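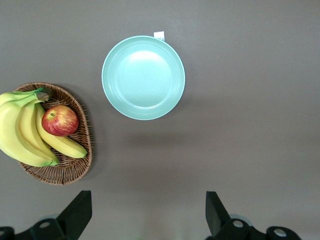
Plato verde menta y cesta de fruta sobre una mesa gris.

Tiempo de lectura: 3 min

Media ponderada en Flurar: el boletín no coincide con el cálculo manual

coord_secundaria
Buenas. Llevo la coordinación académica de secundaria en un centro adscrito a Breltwood y este curso hemos pasado las calificaciones a Flurar. Tengo un grupo de 18 alumnos con cuatro categorías de evaluación: pruebas escritas (40 %), proyectos (30 %), cuaderno (20 %) y participación (10 %). En tres de ellos la nota final del trimestre sale más alta en el boletín que en mi hoja de cálculo. En el resto coincide hasta el segundo decimal.

He comprobado lo siguiente:
- Los pesos suman 100.
- No hay notas duplicadas.
- El redondeo está desactivado en el grupo y en el centro.
- Los tres se incorporaron en febrero, por traslado desde Nandancombe, y no tienen ninguna nota en "proyectos". La columna aparece con un guion.

En la hoja yo cuento esa categoría como 0 de forma provisional, hasta que entreguen. El cierre de actas es el vie 18 de abril y necesito saber cuál de los dos valores es el que se exporta a Trevaskis.

tizaypizarra
A nosotros nos pasó algo parecido y lo arreglamos borrando el grupo y creándolo otra vez. Prueba eso. Exporta antes las notas por si acaso.

m_ferrol_eval
No borres el grupo, se pierden las observaciones y el historial de cambios, y el resultado va a ser el mismo. El cálculo no está mal, parte de un supuesto distinto.

Flurar distingue entre celda vacía (guion) y cero. Si una categoría no tiene ninguna nota, queda excluida y su peso se reparte proporcionalmente entre las demás. En tu caso, sin "proyectos", quedan 40, 20 y 10 sobre un total de 70. Un alumno con 7 en pruebas, 8 en cuaderno y 6 en participación obtiene:

Flurar: (7 x 40 + 8 x 20 + 6 x 10) / 70 = 7,14
Tu hoja: (7 x 40 + 8 x 20 + 6 x 10) / 100 = 5,00

Si quieres que cuente como cero, hay dos vías. Una es introducir un 0 explícito en una actividad de la categoría. La otra está en Configuración del grupo > Cálculo > "Tratar categorías vacías como 0", pero afecta a todo el grupo y recalcula también los trimestres abiertos. Con tres alumnos usaría la primera.

A Trevaskis se exporta el valor que muestra el boletín en el momento del cierre. No recalcula nada por su lado - si después corriges una celda, hay que reabrir el acta y volver a enviarla.

Otra cosa es si procede ponerles un cero. Al ser traslados a mitad de curso, mira primero la programación del departamento. En mi centro, las actividades anteriores a la fecha de alta se marcan como "exento", que a efectos de cálculo funciona igual que el guion pero deja constancia en el expediente.

coord_secundaria
Gracias, confirmado. He rehecho los tres cálculos dividiendo entre 70 y cuadran con el boletín. Los marco como exentos en los proyectos anteriores al alta y dejo la opción del grupo como estaba. Me falta ver si la exención aparece en la copia para familias o solo en el acta interna.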